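Archives > skolix-desks > March > Thread view

Subject: Re: [skolix-desks] what actually lives on your work table?

Hi all,

Answering from two days ago, sorry, I had the digest set to weekly and then forgot I had the digest set to weekly.

> I've been reading this list for a while and I see a lot of talk about
> drawers and shelves and pegboards, but what I can't figure out is the
> table itself. Mine is white and it was lovely for one week. Now
> everything I own lands on it. I bought a set of yellow parts bins
> because someone here swore by them, and now I have the pile AND the
> bins. How many containers do you keep out on the surface? Do you sort
> by type (all cutting things together) or by job (everything for
> wrapping in one spot)? And does anybody have something on the table
> that isn't useful at all, or is that how the trouble starts?
>
> Also if you have a bin with a divider, what goes in front and what
> goes behind? I keep changing my mind and then I can't find the tape.

OK so I have opinions on all of this, and a white table too, so I feel qualified.

Number of containers first. I keep three out, and I got down to three the hard way. When I moved my stuff into the back bedroom I had a container for everything. There was a jar for paper clips, a jar for binder clips, a cookie tin for stamps, one of those spinning things with six compartments that my sister gave me (every compartment ended up holding rubber bands), plus a whole stack of bins from the Trimel closeout, which some of you will remember because I posted about it here at great length. I bought 28 of them. I don't even have 28 kinds of things! Most of those are in the garage now holding screws and picture hooks, and they're very good at that job, and exactly one made it back to the table.

So the three are a yellow bin, a mesh pen cup and a glass bowl. Each one is a different shape and a different color, and I think that matters more than people let on. When I had four matching gray boxes I opened the wrong one every single time. Now my hand goes to the right one before I've finished thinking about it.

By type or by job – I tried by job for most of the winter and it drove me up the wall. The scissors are needed for wrapping and for coupons and for opening the cat food bag, so by job I either needed three pairs of scissors or I spent the day walking one pair back and forth. By type is better for a small table. Things that stand up go in the cup. Things that lie flat stay flat. Small loose things go in the bin, and anything I can't classify goes in the bowl until I've made up my mind.
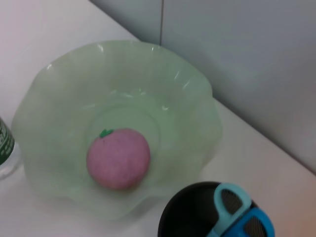
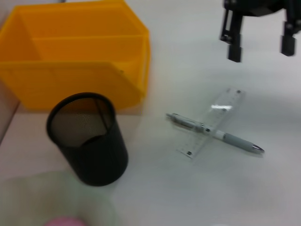

The cup I'd recommend to anybody. It's the plain black mesh kind, you can get one at any office store, and I like mesh because the dust and eraser crumbs don't build up in there the way they did in my ceramic one. (The ceramic one was from Güler, the little pottery place near the bus station, and I loved it, and it's a toothbrush holder now.) My rule for the cup is that it's allowed to be empty. That sounds silly but it took me years. I used to fill it up with whatever pens were rolling around just so it would look like a pen cup is supposed to look, and then half of them didn't write. I tested every pen in this house over one evening with a pad on my knee and the TV going, and I threw out so many that I'm embarrassed to give you the number.

Scissors go in handles up, always. Mine have two different blues on the handles, one pale and one darker, and I can spot them from the doorway. If you're buying scissors and there's a choice of colors, please don't get black ones for a black cup. I did that once. They disappear.

Rulers, I don't have a good answer. I use a clear one, since I like seeing the line I'm measuring, but a clear ruler on a white table is practically a magic trick. It's been lost in plain sight more times than I can say. It's also too long to stay put in the cup without tipping it when I grab for something, so it lives flat on the table. What helps is leaving a pen lying with it. I look for the pen and the ruler is there. If somebody makes a ruler with one bright edge and the rest see-through, tell me and I'll order it tonight.

Now, the divided bin. I went back and forth just like you did. What finally settled it for me is the sloped front. On an open-front bin like this the front part is so easy to reach that anything you put in back might as well be in another room. So the front is for things I touch every day, and for me that's tape and sticky notes and the glue stick. The back is for refills. Staples, the next roll of tape, spare blades for the paper trimmer. When the front runs out I reach over the divider and then I know it's time to put that thing on the shopping list. It's a tiny stockroom! I'm a little too proud of it.

The other thing I do, and you can take it or leave it, is dump the whole bin out once a month and leave it empty overnight before I fill it again. Just pull everything out, wipe it down with a damp cloth, and in the morning only put back what I went looking for. You'd be amazed at what doesn't get put back. Last time it was a bag of those little brass fasteners, 200 to the bag, and I've used maybe four since I bought them. Off they went to the school supply drive along with 200 index cards I'd been saving for a recipe project that is never going to happen, and I've made peace with that.

If your bins came with label slots, do NOT label them the first week. I made that mistake with the garage ones and I've got a bin out there marked "ribbon" that is full of drywall anchors. Use a scrap of masking tape until you're sure.

About useless things on the table. Yes! Have one! I feel strongly about this. Mine is the bowl. It's pale green glass, frosted, with a wavy edge all the way around like a pie crust that got away from somebody, and it came out of a box lot at the Ploltov church sale with a bunch of saucers I didn't want. It's shallow, so it doesn't hold much, and that is its best quality. The only permanent resident is a pink toy fruit with a little green leaf. I call it the peach. My neighbor calls it an apple. We've agreed to disagree. It came out of the play kitchen when that got packed away, and I couldn't put it in the box with the rest, so there it sits.

I'll make a case that it does do some work, though. An empty bowl on a table is an invitation. Keys, receipts, a button, somebody's allergy pills, it fills up in a day. A bowl with one thing in it looks taken, like a chair with a coat on it. People in my house will drop junk in an empty dish without a thought, but they won't drop it on the peach. I do use it for my undecided things like I said, but only mine, and they have to be out by bedtime. Some nights I cheat.

And on the white table itself, since you said yours was lovely for one week – mine shows every pencil smudge and I've come around to liking that. On my old brown desk I could let things go for a month before I noticed. Here I notice by lunch. For ink I use a melamine sponge, very lightly, and try it on a corner first in case it takes the shine off. For regular days it's dish soap in warm water and an old T-shirt. I clear the surface down to the three containers at night, usually at 9:30 or so when I'm turning off the lamps, and it takes me less time than it took to type this paragraph.

One more thought about your pile. If you've got the pile and the bins, try putting the bins away for a bit. All of them, in a closet. Live with the pile for a few days and see what you keep picking up out of it. Those things get a bin. I wish I'd done it in that order and saved myself the Trimel adventure, although the garage has never looked better.

What kind of tape is it that you keep losing? If it's the flat refill rolls they'll slide under anything, and I'd stand them on edge in the back half. If it's in a heavy dispenser I wouldn't put it in a bin at all, just give it a corner of the table and leave it there.

I still have five or six of the yellow bins spare if anyone within driving distance wants them. Reply to me off list so we don't clog up everybody's inbox, and tell me if you want the ones with dividers or without.

Back to my coffee,
the one with the 28 bins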